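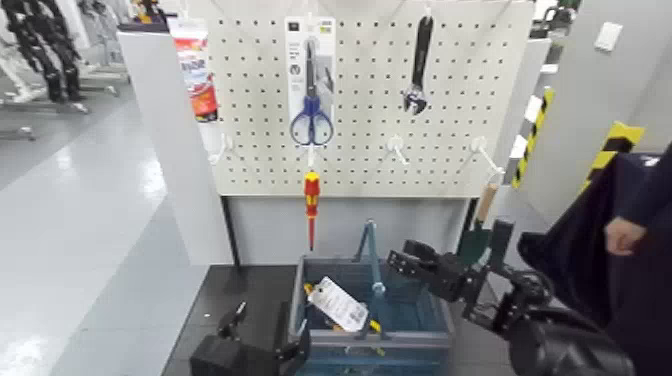 *Written by Nest Phillips. Checked by Vlastimil Šindelář. 2019-01-20*

# What is plastic?

Look round your bedroom and you will find plastic in the light switch, the pens, the buttons on your clothes and probably the toys under the bed. Plastic isn't one single material. It is a big family of materials, and some members of the family are very different from each other.

## Long chains

Everything is made of tiny bits called atoms. Atoms join up to make molecules. A molecule of water is small, with only three atoms in it. A molecule of plastic can have many thousands.

Plastic molecules are long because they are made of the same small piece joined up again and again, like a paper chain. Scientists call a chain like this a **polymer**. "Poly" comes from a Greek word for "many".

Some polymers grow in nature. Cotton is mostly made of one, and so is the tough part of wood. Rubber comes from the sap of a tree. The polymers in most plastics are made in factories, usually from oil or natural gas.

## Hard ones and bendy ones

If the chains can slide past each other easily, the plastic is soft and bends. A carrier bag is like this. If the chains are packed closely or tied to one another, the plastic is stiff.

Many plastics go soft when they are heated and hard again when they cool. They can be melted and used more than once. Others set hard the first time and will never melt again. If you heat them too much they burn. Old-fashioned black telephones were often made from a plastic of this second kind, called Bakelite.

## Making a shape

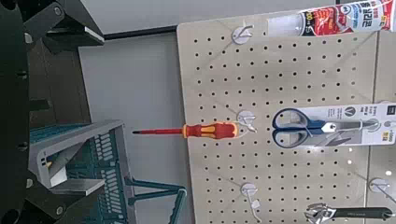 Most plastic objects start as small pellets, a bit like grains of rice. The pellets go into a machine that heats them until they are runny, and the runny plastic is pushed into a metal mould. When it has cooled, the mould opens and the object drops out. A mould can make gaps as well as solid parts, so a plastic basket like the teal one can have rows of slots in its walls without anyone cutting them out. The colour is mixed in before the plastic is shaped, and if you scratch the surface it is the same colour underneath.

## The number in the triangle

Turn over a yoghurt pot and look for a little triangle with a number inside. The number tells you which plastic it is. Number 4 is a soft, bendy sort used for bags and squeezy bottles. Number 5 is polypropylene (say "polly-PRO-puh-leen"), used for food tubs and bottle tops.

The triangle does not mean that the object will be recycled. Each council has its own rules, so ask a grown-up to help you look them up.

## Why plastic lasts so long

An apple core rots because tiny living things eat it. Very few living things can eat plastic. It breaks into smaller and smaller pieces, and these can end up in rivers and the sea.

## Words to know

**Molecule:** a group of atoms joined together.

**Mould:** a hollow shape that gives its shape to whatever is poured or pushed inside.

**Pellet:** a small, hard lump.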